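Weneo soil moisture sensor kit: three months in the greenhouse

I bought the Weneo kit in the spring to replace a pair of resistive probes that had corroded down to bare board. The kit comes as four capacitive probes, a small breakout with four screw terminals and a bag of jumper wires. You need your own microcontroller. I used a Sirkau board I already had, which runs at 3.3 V and has six analogue inputs, so there were two left over for a light sensor and a thermistor.

First impressions were fair. The probes are a matt black board with the electronics at the top end and a white line printed across to show how deep they should go. The line is printed on one side only. The top edge is not sealed, so the components sit exposed just above the soil, and if you water from overhead they will get splashed. I gave mine two coats of clear nail varnish and a length of heat shrink. The kit ought to include the heat shrink at this price.

Wiring

There are three wires per probe: supply, ground and signal. The supplied leads are 30 cm long, which was too short for everything except the pot next to the controller. I made up longer ones from alarm cable. At 300 cm the readings were still steady, with a little more noise than on the short leads. I haven't tried anything longer.

The screw terminals on the breakout are small and need a jeweller's screwdriver. One of mine had a stripped thread and wouldn't clamp. I emailed the seller on a Sunday and got a reply the next morning from Annick Sawatzky in their support team, who sent a replacement breakout without asking for the old one back. It arrived within the week.

Code and library

Weneo offer a library for download. It works, but it does very little. There is one call to read a channel and another to convert the reading to a percentage, and the conversion uses fixed limits that didn't match any of my four probes. In the end I left the library out and read the pins directly:

int raw = analogRead(A0);
int pct = map(raw, dryVal, wetVal, 0, 100);
pct = constrain(pct, 0, 100);

To get dryVal and wetVal, hold the probe in the air and write down the number, then stand it in a glass of water up to the line and write down the second number. Do this for each probe. On the Sirkau board, with its 12-bit converter, my first probe gave 2777 in air, and the other three were all lower. The values go down as the soil gets wetter, so dryVal is the bigger of the two. The map function copes with that perfectly well, but it caught me out when I was setting the threshold for the pump.

I take 40 readings in a row and average them, with a short pause between each. Without averaging the percentage jumps by two or three points from one line of the serial output to the next.

The instructions

One folded sheet in small print. The wiring diagram shows the signal and ground wires swapped compared with the labels on the probe. The labels are right. There is a newer version of the sheet on the website with this corrected, and it also has a table of suggested readings for different types of compost, which I found too general to be of use.

In use

Three of the probes have been in tomato pots since they went in and one is in a seed tray. By June the seed tray probe had drifted by a few points, and I calibrated it again. The others have stayed where they were. The readings do change a bit with temperature, and on hot afternoons all four creep upwards and then settle again in the evening. If you are switching a pump from them, leave a decent gap between the on and off values. I use 35 and 50 per cent.

Compared with others

I've also used the Nygård single probe, which is fully potted and has a proper cable gland. It is much better made and it costs nearly as much as the whole Weneo kit. For one large planter outdoors I would choose the Nygård. The Tellum kit is cheaper than either, but mine had a slow regulator on the probe and took several seconds to give a sensible value after power-up, which rules it out if you want to run from batteries and sleep between readings. The Weneo probes settle in well under a second.

I would buy the Weneo kit again for indoor or greenhouse use, as long as you are happy to seal the probes and make your own leads. My next job is to move the whole lot to battery power, switching the probes from an output pin so they only draw current while being read, and I'll add the figures here when I have them.
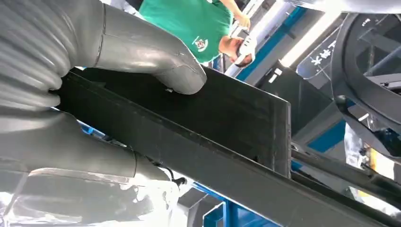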